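Section 2. Working Near the Gripper

Read this section before powering the Arko wrist unit. It is short, and it was written by people who have lost arguments with the gripper.

2.1 Before you start

1. Clear the reach area of anything you would miss. The arm can't tell your lunch from a test object.
2. Check that the stop button works by pressing it. Looking at it fondly does not count.
3. Set the speed limit to 2 on the Plikamau panel. Higher settings are for trained operators with the gate closed.
4. Check the screws on both outer links. A loose one will wait until Friday afternoon to let you know.

Caution: Keep fingers out of the gap between the finger links whenever power is on, including when the arm "isn't doing anything." Standing still is one of the things it does.

2.2 Approaching an object

5. Run every new task in the simulator first. Simulated mugs are free.
6. Bring the gripper in slowly and pause short of contact.
7. Look at how the object is lying before you choose a grip. An upright mug and a tipped one are two separate jobs, and each needs its own entry in the task list.

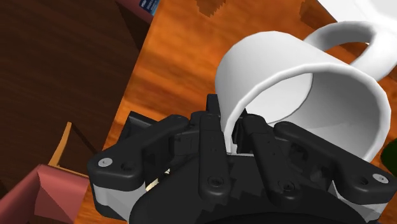

Figure 2. Gripper near a tipped mug, simulator view.

8. Pick a grip point on the rim or the handle and note it in the Flidier log. "The usual spot" is not a grip point.
9. Close the fingers in small steps. If the object slides, open, back off and go again from step 6.

Note: A clean simulator run earns you the right to try the real thing at low speed -- nothing more. Real tables have crumbs.

2.3 When something goes wrong

10. Press stop. Then think. People tend to do these in the other order.
11. Do not catch falling objects. The Pangilinan site rules are firm on this, and so is the arm.
12. Write down the error code before clearing it. Code 600 means the motion limit was reached; code 3000 means a joint needs service, and restarting it repeatedly will not change its mind.

For lockout and cleaning, see Section 3.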